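Section 4. Living With the Two-Arm Table Unit

Stekham site guide, Dronside building. Revised 4th January. 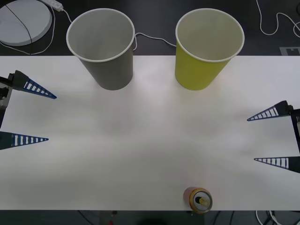 The sales sheet says the unit will "free your people for better work." Read this section before you repeat that to anyone on your shift. What the unit takes over is moving light items such as cups and cans across a table. Somebody still sets out the items, watches the arms and picks up what gets dropped.

4.1 Before the shift

1. Wipe the tabletop. Smudges do no harm, sticky patches do.
2. Check that both grippers are open and holding nothing.
3. Set items inside the working area, standing upright.
4. Keep cables off the table.
5. Write your name on the shift sheet as table lead. The lead does no other job until handover.

Note: Earlier copies of this guide let one lead cover two tables. We tried that in November and withdrew it.

4.2 During the shift

6. Start the Fan program from the panel. Stand back until the first cycle ends.
7. If an item falls, press Hold, wait for both arms to stop, then pick it up.
8. Log every stop, including the short ones. Zommont's summary screen leaves out any stop under 2 minutes. In our trial of 2,000 cycles it showed 218 stops. The paper log showed 645.

CAUTION: Hold does not cut power. Never reach between the fingers of a gripper on Hold. Use the red switch on the wall.

CAUTION: Do not hand an item to a gripper to save time.

4.3 What changes for staff

Clearing by hand lets people walk, talk and switch tasks. Leading a table is mostly standing and watching, and it is more tiring than it sounds. Swap leads at every break. Supervisors should not cut a position on the strength of the summary screen; use the paper log.

If the unit is slower than the person it replaced, write that down too. The sheet has a box for it on the back.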